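**Démêler ses bijoux, un fil que personne n'a demandé.** 🧵

1/
Tout est parti d'un bracelet. Je voulais le mettre à neuf heures du matin pour un rendez-vous à dix. À neuf heures vingt j'étais assise par terre avec une sorte de pelote dans les mains et des mots que ma mère ne m'a pas appris.

2/
Pour situer : depuis mon déménagement à Brominville, mes bijoux vivent dans une pochette. Une seule. Je l'avais prise « pour le trajet ». Le trajet fait 200 kilomètres et il a duré deux ans.

3/
Mihret Chala, consultée en urgence, m'écrit : « Vide tout sur un truc blanc. » Mihret répare des colliers depuis la fac et ne met jamais de bonjour dans ses messages. Le truc blanc, chez moi, c'est une plaque de mousse. Très chic, avec son logo de recyclage.

4/
La nappe noire à fleurs est restée dessous. J'avais commencé directement dessus, grossière erreur : des perles sombres sur du tissu noir, c'est un métier.

5/
Mousse blanche, lumière franche, on respire : 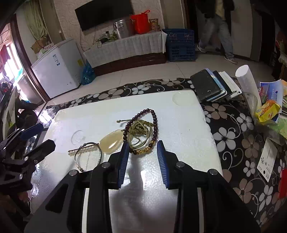
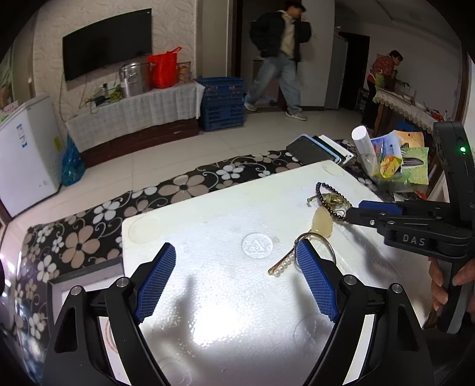

6/
Le bracelet de perles foncées et le cordon vert olive, donc. Ces deux-là sont en couple. Je les sépare, je vais me faire un café, je les range, je rouvre : ils se sont remis ensemble. J'ai renoncé à avoir un avis.

7/
Le pendentif jaune pâle me vient de Mariann Kiss, qui me l'a offert en jurant qu'il apaisait. Il a passé deux ans dans une pochette sans apaiser qui que ce soit. Je le garde quand même, il est joli quand la lumière passe dedans.

8/
La pince dorée à petites perles : achetée pour un mariage, portée quatre heures, retirée au dessert parce qu'elle me tirait les cheveux. Elle attend le prochain mariage. Si vous comptez vous marier, c'est le moment de vous manifester.

9/
Le jonc fin, rien à dire. Il ne s'emmêle pas, il va avec tout, il ne demande rien. Le seul adulte du groupe.

10/
Méthode, pour ceux qui sont encore là :
- poser à plat, ne jamais tirer
- sortir d'abord ce qui est rigide
- le cordon en dernier, en repoussant la boucle vers le nœud
- éloigner le téléphone (j'ai perdu une demi-heure à regarder quelqu'un démêler ses bijoux mieux que moi)

11/
Fasil me demande en privé pourquoi je n'achète pas un présentoir. J'ai regardé. Chez Vakix il y en a un à 300 euros, en noyer, avec un tiroir secret. À ce prix-là j'espère que le tiroir contient déjà quelque chose.

12/
Solution retenue : une boîte à œufs. Un bijou par alvéole. Lakshmi dit que ça fait « atelier de maternelle ». Lakshmi range ses boucles d'oreilles dans une tasse, je ne reçois pas de leçons.

13/
Ah, et le rendez-vous de dix heures ? J'y suis allée poignets nus, avec douze minutes de retard.

14/
Demain, le tiroir à câbles. Mihret a répondu « non ».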